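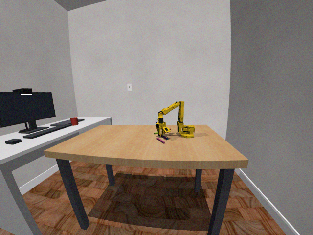
Sustdale Relief has opened its April appeal on behalf of families displaced by flooding in the Tallus river basin. More than 3000 people have left their homes since the rains began, and many are staying with relatives in villages that had little food to spare before the water rose. District officials have asked aid agencies to share information early and to avoid sending separate teams to the same settlements. The organization asks partner groups to set up a registration point at each distribution site so that households can be recorded before supplies are handed out.

The immediate need is for clean water, cooking fuel and basic medicines. Wells in the lower part of the basin have been closed on the advice of health workers, and the road between Khumalo and Nillero remains passable only to high-clearance trucks. Deliveries are leaving the Khumalo warehouse at 6 a.m. to allow drivers to return before dark. Each truck carries supplies for 300 households, including water containers, soap, blankets and a two-week ration of maize meal and beans.

"Families have asked us first about water and second about school," said Mpho Mokoena, head of field operations. "Several classrooms are in use as shelters, and we must find other places for people to sleep before lessons can resume."

Sustdale Relief has placed 20 additional staff in the district, among them nurses, water technicians and interpreters. Tania Seneviratne, who directs the health program, will coordinate with the district hospital on vaccination and on the care of pregnant women. Mobile clinics will visit the Nillero settlements first, followed by the villages upstream.

Member organizations are requested not to send used clothing or unsorted goods, which take up warehouse space needed for food. Financial contributions may be marked for the Tallus appeal. Groups able to lend trucks or qualified medical staff should contact the field operations office in Khumalo with dates of availability.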